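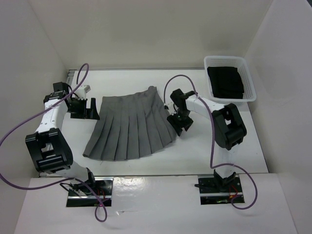 Filed under: Laundry & Clothing Care

Pleated Skirts: Which Tips Hold Up and Which Ones Waste Your Evening

Every few months somebody passes along a "secret" for keeping a pleated skirt sharp. Freeze it. Roll it in a stocking. Spray it with sugar water. I own more pleats than a reasonable person should, I have tried most of this advice, and I've come away believing very little of it. What follows is what I still do, what I quit doing, and a few things I haven't made up my mind about.

Look at the label before you do anything

Most of the arguments people have about pleats are really arguments about fiber. A skirt that is mostly polyester has usually had its pleats set with heat at the factory, and those pleats are hard to kill. You can wash it, wad it in a suitcase, forget it for a season, and the folds will mostly come back. A wool skirt holds pleats fairly well and forgives you if you steam it. Cotton and linen pleats are a hobby. They'll look right until you sit down.

So when someone swears by a trick, ask what their skirt is made of. If it's polyester, the trick probably had nothing to do with it.

"Permanent pleats" on a tag is a claim I'd take with some salt. It means they'll last under ordinary washing. It does not mean they'll last under an iron set to cotton, and high heat is just as able to put a new crease in as it was to make the old one.

Lay it flat first

This is the one piece of advice I'll defend without any hedging. Whatever you plan to do next, whether it's folding, pressing or checking for stains, start with the skirt flat on a clean, hard surface with nothing else under it. A bed is too soft. The pleats sink and slide and you end up chasing them. A table is far better, and a light-colored one lets you see a dark hem that's gone crooked.

Put the waistband at the far side and the hem toward you. Close the zipper and the hook. Let the skirt fan out wider at the bottom, because that's how it was cut, and don't try to square it up into a rectangle. I see this suggested all the time by people who want a neat stack, and all it does is pull the pleats off their lines near the hem.

Then work from the waist down. Hold the waistband still with one hand and run the other down each fold, pinching lightly. If a pleat won't lie straight at the bottom, the trouble is nearly always higher up, so go back to the waistband and start that one over. Tugging at the hem gets you a hem that's been tugged.

Knife pleats all face one way, which makes them easier than box pleats. Stroke them in the direction they already lie. If you go against it you'll flip two or three over and have to begin again, and I speak from a lot of Tuesday nights.

Washing

The careful method you'll read everywhere is to baste every pleat down with long stitches before the skirt goes in the water. It works. It also takes the better part of an evening on a full skirt, and then you get to pull all the thread out again. I've done it for a wool one I cared about and wouldn't do it for anything I wear to work.

For everyday polyester, turn the skirt inside out, put it in a mesh wash bag, and use cool water on the gentlest cycle your machine has. Skip the fast spin. If your machine won't let you lower the spin, take the skirt out before that part and roll it in a towel.

The stocking trick goes like this: you fold the skirt lengthwise along the pleats, feed it into one leg of an old pair of tights, and wash it as a sausage. I was sure this was nonsense. It isn't quite nonsense. The pleats do come out in better order. My complaint is that the middle of the sausage doesn't seem to get very clean, and if the skirt wasn't dirty I'd rather have hung it by a window and left it alone.

Wool and anything lined, I send out. Ask what the cleaner charges for pleats before you hand it over. Many places charge by the pleat or have a separate price, and it can come as a shock.

Drying

Hang it by the waistband with clips, straight up and down, while it's still heavy with water. The weight does a good share of the work for you. Use at least four clips on a wide waistband, and fold a scrap of cloth under each one if the fabric marks easily.

I've read that you should clip clothespins all along the hem so they pull the pleats straight. On a heavy fabric it doesn't hurt. On a thin one I got a row of small dents, each exactly as wide as a clothespin, and had to press those out. Call that one a draw.

The dryer is fine for some polyester on low for a few minutes. I'd still rather not. A skirt that sits in a warm heap after the drum stops will learn the shape of the heap.

Pressing

Steam or iron? For most skirts, an iron with a cloth between it and the fabric. Hand steamers are sold as the answer to pleats, and I bought one on that promise, a little Ralel with a hose that was never long enough. It's good at getting wrinkles out of a blouse. On pleats it relaxed everything it touched, folds included, and on a cotton skirt I lost the lower half of them in a minute. If you use a steamer on wool, keep the skirt hanging, hold the folds closed with your free hand well away from the steam, and let it cool completely before you move it.

With an iron, do three or four pleats at a time. Pin them to the board at the waist and the hem. Press straight down and lift, then move over. Sliding the iron is what makes that shiny, slightly wavy look on dark and gray fabrics. Take the pins out before the iron reaches them or you'll print a pin shape into the cloth, and a pin with a plastic head will melt.

The part people skip is the cooling. Pleats set as the fabric cools, so a section you pick up hot is a section you'll be doing over.

White vinegar in the water on the pressing cloth is supposed to make creases last. I've pressed one half of a skirt with it and one half without, and after a day of wearing I could not tell which was which. It may do more on wool. Test it on an inside seam, and open a window.

As for sugar water and hair spray, no. One gets sticky and the other flakes.

Folding and putting away

If you have the closet space, hang it. Clips at the waist, nothing pressing on either side. A crowded rod does more harm to pleats than a drawer does.

If it has to go in a drawer, fold it the long way, with the pleats, and never across them. From the flat position, bring one side over toward the middle along a pleat line, then the other side over that, until you have a long narrow strip about as wide as the waistband or less. Then roll it loosely from the waist down. I prefer the roll to a final fold because there's no hard line across the front when you take it out.

You'll see drawer dividers and special skirt tubes for sale. Costari makes a cardboard one that costs what a lunch costs. A paper towel core inside a clean sheet of tissue did the same job in my drawer for a whole winter.

A basket with holes in the sides is good for skirts waiting to be pressed, as long as there's air and no pile. Put the pleated things on top. If you put jeans on them, well, you know what you'll find.

Vacuum bags are out. I'm aware that they save room. They also put a random set of creases in with real force, and it took two rounds of pressing to undo a February's worth of storage.

For a suitcase

Lay the rolled skirt along the edge of the case, last thing in. Tissue paper between layers helps a little, though I suspect what really helps is not overfilling the bag. When you arrive, hang it up before you do anything else. The hot shower trick, where you hang it in the bathroom and let the room fill with steam, has worked for me on wool and done nothing I could see on polyester. On cotton it made things worse.

Still undecided

Freezing. People say that a damp skirt folded along its pleats and left in the freezer overnight comes out sharper. I tried it once with a polyester one that would have been sharp anyway, so I learned nothing except how cold a waistband can get. If you've got a cotton skirt you don't love, try it on that and compare it with one that stayed in the closet.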